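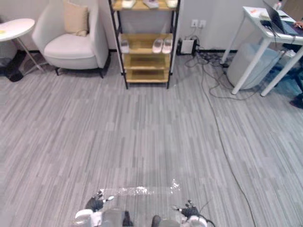
Plank flooring

Plank flooring is a floor covering made up of long, narrow boards laid edge to edge. It is used in houses, flats, offices and shops, and may be of solid timber, engineered timber, laminate or vinyl. Boards are usually laid parallel to the longest wall of a room or in line with the main source of daylight.

History

Early plank floors were sawn by hand and varied a good deal in width, as each board was cut to make the most of the log. Boards were butted together and nailed through the face into the joists. Gaps opened in dry weather and were packed with rope, rag or sawdust mixed with glue. Machine planing in the nineteenth century made uniform boards affordable, and the tongue-and-groove joint gradually replaced the plain butt joint in better rooms. In Australia, native hardwoods and cypress pine were widely used, often under linoleum or carpet, and many of these floors have since been uncovered and sanded.

Grey finishes

Grey floors were uncommon indoors until the spread of printed laminates and vinyls, although softwood boards had long been painted grey on verandahs. The colour can be produced by staining, liming, weathering or printing. The interiors writer Ishbel Innes has used the term "driftwood range" for floors that mix several greys in one room – a style she links to holiday houses on the coast. Mixed shades tend to hide dust and light scuffing, while a single dark grey shows both readily.

Laying

Timber boards are left in the room before laying so that they can adjust to its humidity. An expansion gap is kept at the walls and covered by skirting or beading. End joints are staggered from row to row. Floating floors are clicked or glued to one another over an underlay and are not fixed to the base, whereas solid boards are generally nailed or glued down. Concrete slabs are tested for moisture first.

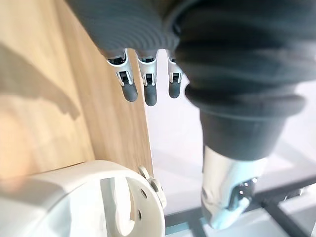 Maintenance

Grit is the main cause of wear. Sweeping or vacuuming with a soft head is usually enough from day to day, followed by a well-wrung mop. Steam mops can lift the edges of laminate. Felt pads are fitted under chair and table legs, and are replaced once they harden. Solid boards may be sanded and recoated several times. Laminate and vinyl cannot be sanded, and damaged planks are replaced individually.

See also

Parquetry
Skirting board
Underlay
Subfloor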